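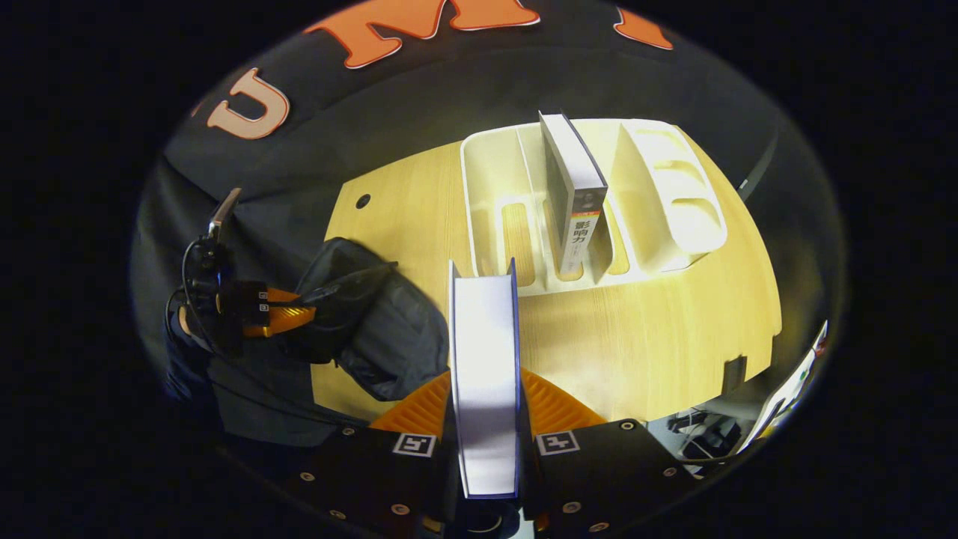 When I first wrote to Nelly Giraldo to ask for an interview, she answered after two weeks and with one sentence: "I am under the car, call in July." So I called in July.

She was at home in Lorton, in the small workshop she shares with her co-driver, Sumaiya Paul. The two women have raced together for six seasons in cross-country rallies, in the class for older cars with two-wheel drive. It is not the class which television likes. The cars are slow in the sand, they are hot inside, and they arrive in the camp when the others have already eaten.

"People ask me when I will move up to a faster class," Nelly says. "But I like this one. In a fast car you pay for your mistake with the car. In mine you pay with a shovel."

She did not grow up with motorsport. Her father repaired buses, and she learned from him to weld and to listen to an engine with a long screwdriver against her ear. She bought her first rally car from Igor Procházka, who had driven it for many years and did not want to sell it to a collector. It had 96 horsepower and a door that opened by itself in left corners. The door was fixed in the second season. "I tied it with a belt before that. Igor told me he also tied it with a belt. So it was the tradition."

The last event was the Gazi Rally, seven stages and 3,000 kilometers in total. The longest stage was 610 kilometers, and this is the one she wants to talk about.

They started it in 65th place, behind almost all the trucks, so the track was already cut into deep lines. For the first hours everything went well. Then, after the second control, the clutch began to slip, and at the bottom of a dry river the car would not climb out.

"I said to Sumaiya, give me ten minutes. I always say ten minutes."

It took nearly three hours. They had a spare cable but not the right tool for the clip, and Nelly made one from a tent peg. While she was lying on her back, Sumaiya walked along the river bed with the road book and looked for a softer way up. She found one at a place where goats had made a path.

Sumaiya Paul is quieter than her driver, and she sat with us only for the second half of our talk. Before rallies she worked as a land surveyor, and she still marks her notes with the same colored pencils. I asked her what she was thinking in the river bed.

"About water," she says. "We had enough for the night, but I wanted to know exactly. I measured it with the cup. After that I was calm."

They reached the finish of the stage a little after four in the morning. Johanna Mayrhofer, the mechanic who has prepared the car for the last three seasons, was awake and waiting with a headlamp and a pot of rice. She changed the clutch before the next start and did not speak much. "When Johanna is angry she is very polite," Nelly says. "That night she was extremely polite." The problem was a part which Nelly had fitted herself, against advice.

In the end they were third in their class. The result helped them to keep Drulero, the small oil company which pays for the tires and a part of the travel. The rest of the money they earn with winter courses, where they teach beginners how to drive on sand and how to repair a car without a garage. Dima Mahasneh, who came to the first course as a student, now has her own car and finished one place behind them at Gazi.

Does it worry them, to be followed so closely by someone they taught?

Nelly laughs. "She has my old suspension. I know what it can do." Sumaiya is less sure. "Dima reads the ground better than we did in our third year. I would not give her any more tent pegs."

The next start is in Pornbridge, a short event on gravel and forest roads, which neither of them likes very much. There is too much mud, says Sumaiya, and the distances between the notes are too short. Nelly complains about the cold. But the entry is paid, and the engine is already out on the bench with its new gaskets beside it - Johanna ordered them this time.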